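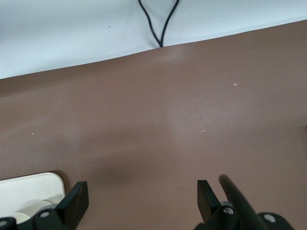
## Sunday, after the workshop closed

I am writing this at the kitchen table with my sleeves still smelling of solder. Six hours in the shared workshop on Unholm street, and the arm moves. It does not move well, but it moves when I tell it, and it stops when I tell it, and last month I could claim only the first of these.

I went in at nine in the morning because Hülya had written that the big table by the window side would be free until the evening. She has the key on weekends. She was sanding a guitar neck at the other end of the room and we did not talk much before lunch, which suits both of us.

The first job was the wrist. I had tightened the screws in the finger mounts on Thursday evening, when I was tired, and I did not trust that work. So I took the left mount off again, cleaned the thread, and put it back with a small drop of the blue glue. The right side I only checked. It was fine. Then I wrote in the log of Pledinora (this is what I call the control program, and I regret the name each time I must type it) that both sides are done, so that I will not open them a third time.

After this I went back to the servo for opening. The number I have in the settings file for "fully open" was 2247, and it was wrong, or it became wrong when I changed the horn. With this value the fingers pushed against their own stop and the motor made that thin singing sound which I hate. I went down by small steps. At each step I listened with my ear close to the motor housing, like a doctor. Hülya looked up once and did not ask anything. In the end I gained a quiet motor and I lost some 2 millimeters of opening, and I can live with that. The fingers spread wide enough for everything I want to pick up in this life.

Then came the part I had been afraid of, the hovering. The arm must go to a place above the table and wait there without sinking. In February it always sank, slowly, as a person who falls asleep in a chair. Lăcrămioara told me then that my problem was the power supply and I did not believe her. I spent three weekends changing numbers in the software. On Friday I bought a better supply at Pop, the electrical shop behind the station, and today I connected it. The arm went to the point above the brown table top and stayed. I waited 56 seconds by my phone, then I was too nervous and sent it home.

I have written to Lăcrămioara that she was right. She answered with one word, "Naturally."

### What is still bad

The long journey to the right side shakes. When the shoulder turns fast, everything that hangs from the wrist shakes also, and it needs a moment to become calm again. I tried to limit the speed to 200 in the settings and it became better, but then the arm is so slow that I could make tea while it travels. I tried a gentler start instead – slow at the beginning, then faster, then slow again – and this looks promising. I had time for only four trials with it. I must write down the values properly next time, because today I wrote them on the back of my hand and washed the dishes afterwards.

The shadow is another question. I want the program to find small things on the table by itself, from the little camera at the wrist. But the ceiling lamps make a shadow exactly between the fingers, in the very place where the object should be, and higher up on the table there is a white shine. My simple method (lighter than the table means an object, darker means nothing) gets confused by both. It is happy to call the shine an object. It would try to pick up the light. I have made a note to try a ring of small lamps, or a cloth over the table, or to be more clever in the program. I think the cloth is the cheapest, so I will begin there.

It also sees crumbs. I ate my sandwich at that table, I admit it. There are three pale specks in the view, and when I lowered the threshold the program became interested in them. I left them where they were. If one day it can tell me "this is too small, leave it," I will know that the size filter is working.

### Other things

Lunch was the rest of the lentil soup, cold, because the microwave of the workshop is broken again. In the afternoon Hülya showed me the guitar neck. I know nothing about guitars, but I held it and it was very smooth, and I said so. She asked how long I have been building the arm. I said since November, and then I remembered the first wooden one that fell apart, and I said two years. She told me the first neck she made is now a shelf support.

She also asked what the arm will be for. I have an answer prepared for this question, about sorting my father's buttons and screws, the boxes we brought from Trirnska after he moved to the small flat. It is a true answer. There are so many boxes, and every one is mixed. But I noticed while I was speaking that I could have sorted them all by hand in the time I have spent already, and she noticed it too, and she was polite.

We closed at seven. My shoulders hurt and I have a small burn on the left thumb.

For next time:

- bring a dark cloth, without pattern
- copy the start and stop values into the log, on paper also
- ask Lăcrămioara about the shaking, and this time listen
- return Hülya's small pliers, which are in my coat pocket, I found them there on the tram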